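Looking at Pond Scum at the Kitchen Table: What Works and What Doesn't

Every spring the same tips go round about home microscopes and diatoms, those tiny glassy algae that make the brown fuzz on creek stones. I have tried most of them on my own table. A few hold up. The rest were written by people who never had to wash the jars.

Collecting

You do not need a plankton net. The Vurnetti net I bought came home from the creek below Jilldale with plenty of leaf bits and hardly any diatoms. An old toothbrush and a flat stone did far better. Scrub the brown side of the stone into a jam jar with a splash of creek water, put the lid on, and write the place on the lid with grease pencil. Paper labels slide off in the fridge.

The jar will keep for 3 days in the fridge. I have seen pages that promise weeks. Mine smelled like a drain well before that, and the live cells had stopped gliding.

Cleaning the shells

To see the fine lines on a shell you have to get rid of the living stuff inside. The labs boil it in strong acid. Please don't do that in a kitchen, whatever the man in the video says. Bleach is the other favorite, and I don't care for it either. Left too long it eats the thin shells, and people pour it down the sink on top of who knows what.

Plain drugstore peroxide is slow and dull and does a decent job. Put a little sample in a clear glass, add the peroxide, set it on a sunny sill with a loose cover and leave it for 7 days. Never screw a lid down on it. Then let it settle, pour off the top, and refill with distilled water. Do that 3 times. Tap water leaves crystals that look very exciting until you work out what they are. 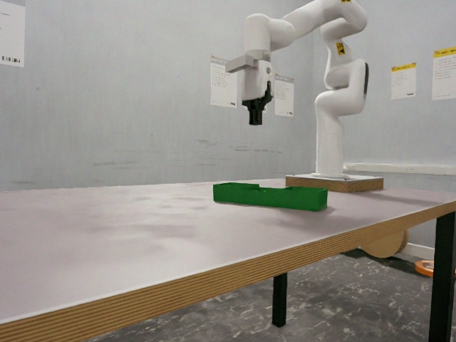
Don't swirl between rinses. The shells are heavy for their size but they need several hours to sink, and most of what I lost in my first year went down the drain because I was in a hurry.

Slides

One drop on a cover slip, dried flat under an upturned bowl to keep the dust off. Heating it on the stove makes the shells clump into rings. Nail polish around the edge is fine for a slide you mean to look at this month. As a permanent mount I don't believe in it. Aigars Baranauskienė wrote to tell me his have lasted for years, and maybe they have, but mine cracked.

Gadgets

The Lomari phone clip costs 50 dollars and slips. A toilet paper tube and some tape hold a phone over the eyepiece about as well. Toom lens wipes are no better than proper lens paper as far as I can tell, and the box runs out sooner.

As for naming what you find, be slow about it. Two shells with the same outline can be different species, and the matching charts sold with beginner kits skip most of them. I write "boat-shaped, lines close together" in my notebook and leave it at that.

Wash the toothbrush before someone puts it back in the bathroom.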